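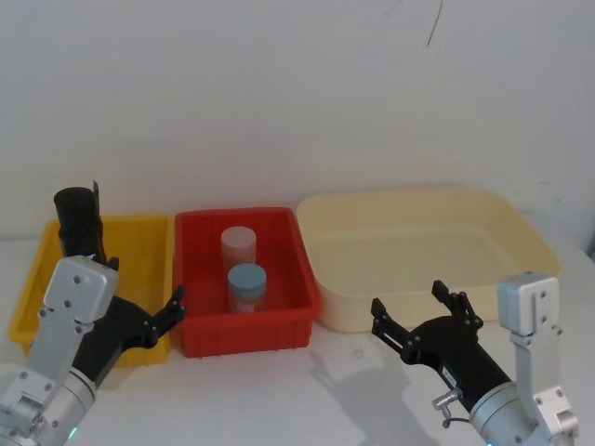
Subtitle workshop, February 13, 2018

Episode 3 of Stosemine is timed, all 441 lines of it! I'd hoped to finish before lunch, but the hospital corridor argument (everyone shouting over everyone) ate half the morning. Raluca wants the grandmother's lines kept shorter, and she's right, they flash by before you can read them.

Fouad thinks the brother already knows about the letter. If so, line 230 has to stay vague, so I've put "you heard, then" for now. Karim, please check it against episode 4 before I lock anything.

Still open: the song over the end credits. Do we translate it or leave it alone? I'd translate it, it's practically a spoiler and I love it.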